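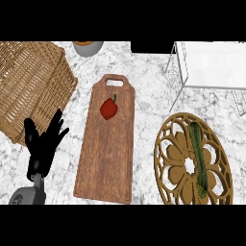 Oiling and Maintaining a Wooden Cutting Board

Written by Indira Kaimal, Plemwood workshop notes. Last revised 8/17/25.

Scope

These instructions cover solid wood boards with an oil or oil-and-wax finish. They apply to edge grain, face grain and end grain construction. They do not apply to bamboo composite, plastic, or boards with a film finish such as varnish or polyurethane. A film finish has to be sanded off completely before oil will penetrate, and that job is covered on the refinishing page.

The procedure takes 30 minutes of work spread over two days. Most of the elapsed time is drying and soaking.

When a board needs oil

Put a few drops of water on the cutting surface. On a board in good condition the water beads and stays beaded for several minutes. If the drops flatten and the wood under them darkens within a minute, the board is due.

Other signs are a pale or chalky surface, a rough feel when a hand is drawn across the grain, and fine checks opening at the ends. Checks at the ends should be dealt with early. End grain takes up and loses water much faster than the faces, and a check that starts at the end will run along the grain.

In a heated house the worst month is usually February. Indoor humidity is low and boards shrink across their width. I oil mine at the start of that month whether or not the water test says so.

Materials

Food grade mineral oil, 100 ml for a medium board, both faces and edges
Board wax (beeswax and mineral oil), a walnut-sized lump
Two lint-free cotton cloths
Sandpaper, 220 and 320 grit, plus 120 if there are deep knife marks
A cork or rubber sanding block
Coarse salt
White vinegar
Dish soap and a stiff nylon brush
Four small blocks or a wire rack, to hold the board off the bench

Do not use olive, sunflower, corn or other cooking oils. They do not cure in the wood and will go rancid. Raw linseed oil and pure tung oil do cure, but slowly, and need several weeks between the last coat and first use. "Boiled" linseed oil sold for furniture often contains metallic driers. Leave it out of the kitchen unless the label states that it is suitable for food contact.

Step 1. Clean

Wash both faces and all edges with warm water, a little dish soap and the nylon brush. Work along the grain. Wet both sides even if only one is dirty; a board wetted on one side only will cup away from the wet face.

For onion or garlic odor, scatter coarse salt over the surface, wet it with vinegar and scrub for a minute. Leave it five minutes, then rinse. Vinegar will not remove dark stains from iron or from wet cans. Those have to be sanded.

Do not soak the board and do not put it in a dishwasher. Both will open glue lines.

Step 2. Dry

Wipe off standing water and stand the board on its long edge with air on both faces. Leave it overnight, or 24 hours if it is more than 1 1/2 inches thick. Keep it away from radiators, ovens and direct sun. Oil applied over damp wood goes on patchy, and the trapped moisture shows later as gray areas.

Step 3. Sand

Skip this step if the surface is smooth and unstained.

Start with 220 grit on the block. Use straight strokes with the grain and even pressure, and cover the whole face. Spot sanding leaves a hollow that collects water. If knife marks are deep enough to catch a fingernail, start at 120, then go to 220.

When the scratch pattern is uniform, wipe the face with a damp cloth. This raises the loose fibers. Let it dry for an hour and sand lightly with 320. If the board still feels furry after the first wash, repeat the damp wipe and the 320.

Round over any sharp edge with three or four passes of the 320 folded over a finger. If there is a handle cutout, do the inside corners as well. The edge of a cutout includes short stretches of end grain, and these are where splits tend to begin.

Remove the dust with a dry cloth. Compressed air is fine if you have it.

Step 4. Oil

Set the board on the blocks. Warm the bottle of oil in a bowl of hot tap water for ten minutes. Warm oil is thinner and goes in faster. Do not heat it on a stove.

Pour a small pool in the middle of the upper face and spread it with the cloth until the whole surface is wet. Do the edges, then the ends. Ends get twice as much. Turn the board over onto the blocks and repeat.

After 20 minutes look for dull patches. Each one is a place where the oil has gone in completely, so add more there. Continue until the surface stays evenly wet. A new or freshly sanded board may need four applications; a maintained one usually needs one.

Leave it overnight, then wipe off whatever is left with the second cloth. Excess oil left on the surface stays sticky and picks up dust.

Step 5. Wax

Wax is optional on the cutting face and recommended on the ends. Rub a thin layer on with a cloth, wait 15 minutes and buff hard. The surface should not feel tacky. If it does, too much wax went on – warm the area gently with a hair dryer and buff again.

Step 6. Return to use

A board finished with mineral oil can be used as soon as it has been wiped dry. Rinse it once with cool water and repeat the water test. Beading should be visible over the whole face.

Maintenance intervals

Daily use: oil every four weeks, wax the ends every second oiling.
Weekly use: oil every three months.
Serving or display only: oil twice a year.
New board: once a day for the first week, once a week for the first month, then as above.

These assume hand washing. Lachlan Tosh keeps a log for the boards in his teaching kitchen in Rurnville, and his intervals come out shorter, mainly from the amount of scrubbing they get.

Troubleshooting

Board rocks on the counter. It has cupped. Place it hollow side down on a damp towel overnight, check it in the morning, then dry it on edge and oil both faces equally. Mild cupping normally comes out. If it returns, the board was probably cut from a single wide plank and will keep moving with the seasons.

White haze after waxing. Wax was applied too thick or in a cold room. Buff with a warm cloth.

Oil weeps out days later. The wood was saturated. Wipe it off and skip the next scheduled coat.

Open glue line. Do not fill it with wax. Food gets in behind the wax. The joint needs to be cleaned, reglued with a waterproof glue and clamped.

Black specks that return after sanding. Mold below the surface. If two rounds with 120 grit do not clear it, discard the board.

Disposing of cloths

Mineral oil does not self-heat, but linseed and tung oil do. If either was used, spread the cloths flat outdoors until stiff, or put them under water in a lidded metal can. Never leave them in a heap.

Revision notes

Soaking time in step 4 changed from 10 to 20 minutes after comments from Geetha Namboodiri. Warning on furniture oils added.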